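## 7. Jaw faults during garment work

Read this section before running any two-gripper garment task from the Protia set. It covers a jaw that fails to open when the trigger is let go, and a jaw that opens late. Both show up more often on knits and sweatshirt fabric than on towels or shirts.

> **CAUTION:** Keep your free fingers away from the pads and the linkages at all times. A jaw that is stuck closed can let go suddenly. Never pull cloth out of a stuck jaw by hand while your other hand is on the trigger.

### 7.1 Before you start

1. Put on gloves that fit closely at the fingertips. Loose tips can get into the linkage.
2. Hold each gripper over the table with nothing in the jaws. Squeeze and release the trigger several times.
3. Watch the pads as they part. Both should move off together and stop at the same width.
4. Look at the pivot fasteners from the top. If one stands higher than its partner on the other side, go to 7.4.
5. Check that the camera module doesn't shift when you tap it lightly. If it does, reseat the band before recording.
6. Route the cable away from the table edge, on the side of the hand that holds the gripper.

### 7.2 Two grippers on one garment

Most of the faults reported to us happened while both grippers had hold of the same piece. When one side pulls, the cloth is drawn hard across the pads of the other, and a loose fold can work its way back toward the pins beside the jaw.

1. Take hold with the first gripper and lift the cloth only as far as you need.
2. Bring the second gripper in from the side, with its tip pointing away from the other operator's hand.
3. Close the second jaw. Wait until both operators have said "closed."
4. Move together. Don't twist either gripper to take up slack.
5. To release, say which gripper is opening, then open that one only.

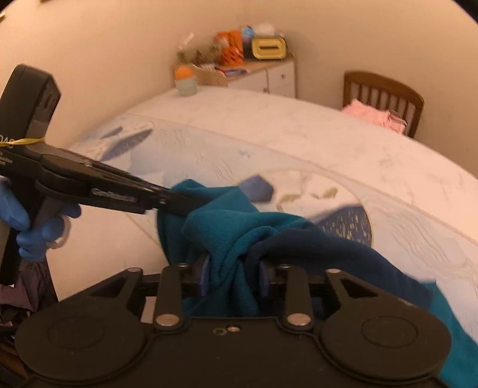

*Fig. 7-1. Both grippers holding the same cloth. Check the folds between the pads before pulling.*

If the cloth stays in the jaw after release, stop where you are. Lower it to the table before doing anything else. A garment hanging from a stuck jaw puts its full weight on the pads and makes the fold harder to free.

### 7.3 Straightening a sleeve

Sleeves need extra care. The cuff is thicker than the fabric around it, and operators tend to squeeze harder there than the task calls for.

1. Lay the body of the garment flat, with the neckline away from you.
2. Open the near gripper fully and let the pads rest on the fabric. Don't press down.
3. Approach the cuff from above with the second gripper. Pick up a single edge where you can.
4. Lift, carry and lower the sleeve. Open the jaw only when the cuff is back on the table.
5. If the jaw opens late, mark the recording as faulty and go to 7.4. Don't repeat the step to see if it clears.

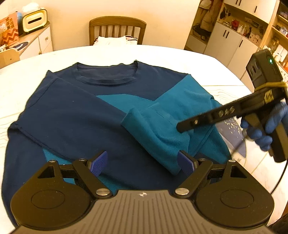

**Trandalville, Oct 25, 2019**

Service note, inserted into this section. Replaces the earlier note on late release.

We went through 371 garment recordings made with the Tripathi session plan and found 32 in which a jaw stayed closed or opened late. In two of those the operator's glove was nipped when the jaw let go. There was no injury, but both operators had reached in with the free hand, and the wording of the caution at the top of this section has been changed as a result.

Ritu Sengar stripped down the worst of the grippers. One pivot fastener had backed out far enough to let the arm lean, and there was lint packed in behind it. The counter on that unit stood at 1,567 closings since its last cleaning. The other units had lint but no loose fasteners, and worked normally once cleaned.

Cleaning is now due at the end of each day of garment work. The old weekly interval still applies to hard objects.

– Harish Katiyar, service desk

### 7.4 Freeing and cleaning a stuck jaw

Do this with one operator. The second gripper should be set down, clear of the garment.

1. Stop the recording.
2. Rest the stuck gripper on the table so that the cloth is slack on all sides.
3. Let go of the trigger completely and wait a few seconds. Many late jaws open at this point.
4. If the jaw is still closed, look at where the fold sits. Between the pads only: squeeze once, release, and slide the gripper back. Past the pads and into the linkage: don't squeeze again. Tag the unit and call Kiran Thakur.
5. Once the jaw is free, power off the camera module.
6. Brush out the linkage on both sides with the soft brush from the Arnell kit. Don't use compressed air – it drives lint into the pivots.
7. Wipe the pads with a dry cloth. Solvent will cloud them.
8. Turn each pivot fastener with the supplied driver until it just seats. Overtightening causes the same late release you are trying to fix.

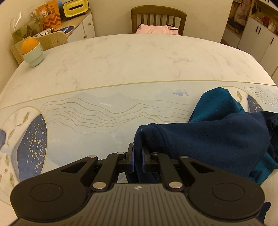 *Fig. 7-2. Fabric fold held between the finger pads.*

### 7.5 Return to use

1. Repeat the checks in 7.1.
2. Pick up and release a single fold of the same garment, ten times, with the second gripper set down.
3. If every release is clean, sign the unit back in and go on with the session.
4. If any release is late, leave the tag on. Enter the unit number, the garment and the step in the fault log.

**Note:** Keep faulty recordings. Move them to the fault folder with the log entry number in the file name.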